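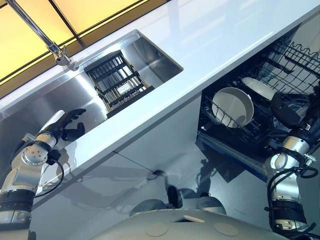
Surura household tasks project: progress report to the Werville fund
14 Oct 2024

Thank you, first of all, for your patience over the summer, when moving into the new kitchen at Tratilport took a good deal longer than we had promised you. We are now properly settled and the teaching sessions are running every working day.

As you know, everything in this stage is shown to the robot by remote control. One of our operators wears the gloves and headset and works both arms through the whole job, and the arm and finger movements are stored along with what the head camera sees. Since March we have recorded 2,464 demonstrations, of which 1,584 have been checked and passed for training. Most of the rest are perfectly usable in part, and we hope to rescue a fair number of them.

Plates and the dishwasher have taken up most of our time. Getting hold of a plate near its edge, with the hand pushed right in among the tines of the lower rack, is fiddly work even for our most practised operators (it is very hard to judge depth in there!), and we have set aside 144 demonstrations of that one movement for closer study. The shiny sink and the glossy cabinet fronts have also given the vision side plenty to chew on, and we are glad we didn't choose a duller kitchen.

We did lose 30 sessions to a glove fault, which Purba have now put right under the repair agreement, at no cost to the grant.

Over the coming months we would like to move on to cups and cutlery, and to bring in two more operators. Spending is a little under plan, and the full accounts will follow separately. You would be very welcome to come and try the gloves yourselves.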